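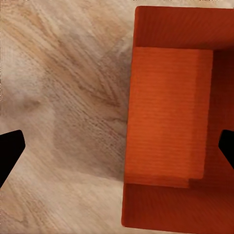

Open orange cardboard box on a light wooden floor

Brinkmann Series

The Brinkmann Series is an annual set of amateur baseball games between the Trarnel Herons and the Plundine Millers. It is played over one long weekend in June, with the first two games in one town and the third in the other. The towns swap roles each year. The winner holds the Brinkmann Bat until the next meeting.

The series is separate from the regular league schedule, and its results do not count toward the standings.

Origins

The two clubs had met in league play for several seasons before the series was set up. After the league was split into two divisions, they no longer faced each other during the regular season. Ryan Garside, then manager of the Herons, proposed a standing series to replace the lost games, and Plundine accepted in April. The name comes from Brinkmann Field in Trarnel, where the first game was played on 17th June. Plundine won it in extra innings but lost the next two.

Format

Each series is best of three. All three games are played even if one club wins the first two, a rule that dates from the second year, when fans had already bought tickets for a third game that was then called off. Games are nine innings. Wooden bats are required, although both clubs used metal bats in league play for much of the series' history.

The designated hitter is allowed only if both managers agree before the first game. They have agreed in most years. Rosters are limited to 23 players, and a player must have appeared in at least 2 league games for the club that season to be eligible. This last rule was added after Plundine signed a pitcher the night before the opener.

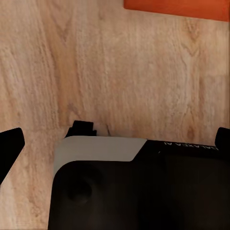
Rained-out games are made up the following weekend where possible. If no date can be found and the series is tied, the holder keeps the bat. Trarnel has kept it twice in this way, and the rule remains unpopular in Plundine.

Ballparks

Brinkmann Field has a short right field and a high fence, and it has produced most of the home runs in the series. Plundine plays at Driledthorpe Park, a larger ground with a deep center field. Lights were added there late, so the early Plundine games all started at noon. The outfield slopes slightly toward the left field corner.

Records

Through the most recent series the clubs have played 104 games. Natalina Pagano, an infielder for Plundine, holds the record for hits. Wulan Khoo of Trarnel leads all pitchers in strikeouts with 107, almost half of them in games at Driledthorpe Park. Melati Govindasamy is the only person to have managed both clubs in the series – she moved from Trarnel to Plundine and won the bat in her first year with each.

No pitcher has thrown a no-hitter. Ratih Nasution came closest, giving up a single with two outs in the ninth inning at Brinkmann Field.

See also

Amateur baseball
Baseball rivalries
Wooden-bat leagues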